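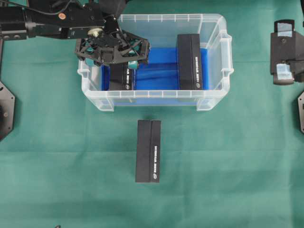

Photo: Vanora

Vanora will offer its Javow storage bin to trade customers from 2005-04-17, the company announced. The clear plastic bin has a ribbed rim and a molded handle at each short end, and is intended for shops and stockrooms that keep boxed goods on open shelving.

Black boxes with white lettering along one side can be stood upright in the bin and seen through its walls. A bright blue liner covers the floor.

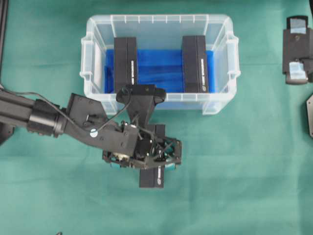

The bin was tried over 2 months at the Nyanda distribution center, where 456 units were placed in service in January. Staff there asked for a thicker rim - a change included in the final version.

Litix will handle orders and delivery. The first shipment consists of 2354 bins, packed 5 to a carton. Liners may also be ordered separately.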